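June, Rana cell, late afternoon

Re-taught the board origin again. Grímur says the drift is thermal and wants a 30 minute warm-up before every run. I don't buy it. Offset was 2 mm cold and 2 mm after 60 minutes of cycling, same direction both times. Looks more like the finger mount to me. 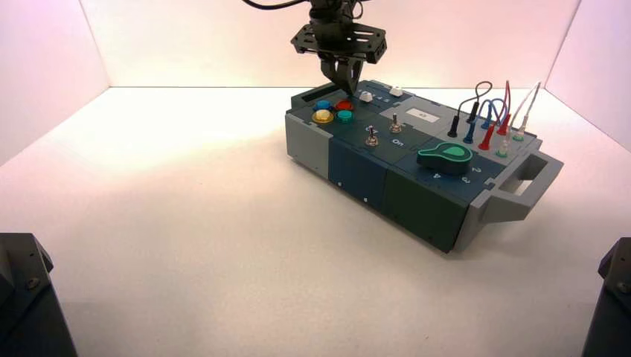
Pulled the two mount screws, cleaned the faces, put them back with threadlocker. The Jorkent sheet gives a torque of 3 Nm, which seems low for that plate, but I used it. Marked the heads with paint pen.

Repeat the touch-off tomorrow from cold, before anyone changes the warm-up script. Still no reply from Cladetti about spare fingers.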